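11/01/2018 Notebook, Bekville floor, tray handling station

Spent the morning rewriting the working rules for the yellow table. The old sheet was written in July when we still had the fixed arm, and half of it makes no sense with a robot that stands on its own feet. Huệ wants a clean copy before the Jestside people start running shifts here, so this is the draft plus what we argued over.

What carries over from the July sheet with no change:

One person holds the stop pendant and does nothing else. No laptop, no phone, no handing it over in the middle of a run. If the holder has to leave, the run ends first.

Say "live" out loud before enabling and wait for everyone in the bay to answer.

Nobody reaches over the table while the arms are enabled, including to straighten a tray. Facundo asked about a quick nudge with a stick. No.

What changed:

Standoff. The old line was 1000 mm from the base of the arm. There is no base any more, so we measure from whichever part of the robot is closest, and we measure with the arms fully out. Benedito thinks 1000 is too tight in case it falls and I agree with him. For now nobody stands closer than the full height of the robot plus one step. He will work out a proper figure and tape it on the carpet.

Floor. Walk the bay before each session. Packaging, bags, cable ends, anything loose goes out. Same for carts and boxes, which need to be outside the tape and not just pushed to one side. A foot on plastic is the fall I worry about most. This was not on the old sheet at all. Pilar has added it as line one and made it a sign-off item.

Speed. Hand speed near the trays is capped at 50 mm/s for the last 10 cm of approach. Joaquín had it at 183 in the config, left over from the Merrick demo. Put back to 50 and the file is now read-only for everybody except him and me. If you need it changed, write the reason in this book first.

Contact. The hand may touch the end of a tray but must not push on it hard enough to shift the table. We have no good number for this yet. Joaquín is logging wrist torque and we will set a limit from that, with margin. Until then the pendant holder stops on any table movement they can see.

Free hand. When one hand is working, the other one stays low and clear of the table edge. It has its own keep-out box in software, but the box was drawn for the old table height. To be redrawn.

Table controls. Only the table operator touches the knobs, and only with the robot disabled. Facundo wants a guard over them. Asked Gerkska for a price.

Ran the left tray approach a few times after lunch with the cap back in. Pilar on pendant, me on the log.
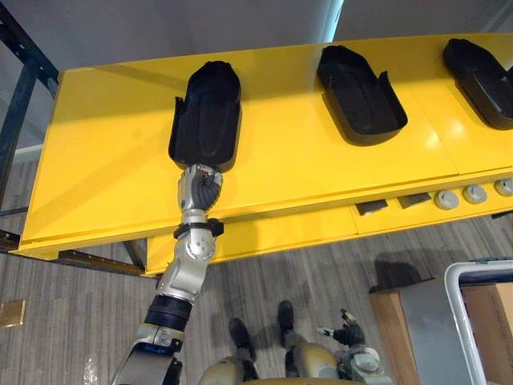 Left hand at the near end of the left tray, other hand held low. Floor needs clearing per new line one - plastic bag lower left, box and cart lower right.

Pilar's comment on the draft is that it is too long to read at the station. Fair. Plan is one page on the wall with just the lines that have to be checked, and the reasons stay in here. She will cut it down and send it round.

The approach at 50 is slow, roughly twice as long per tray as we were used to. Facundo does not like it. It stays until the torque limit is in and we have a week of clean logs.

Open:
Benedito - fall distance, tape
Joaquín - torque logging, new keep-out box for the free hand
Pilar - wall sheet
Me - ask Huệ whether Jestside operators need their own sign-off or can work under ours. Also find out who has the second pendant, it is not on the hook.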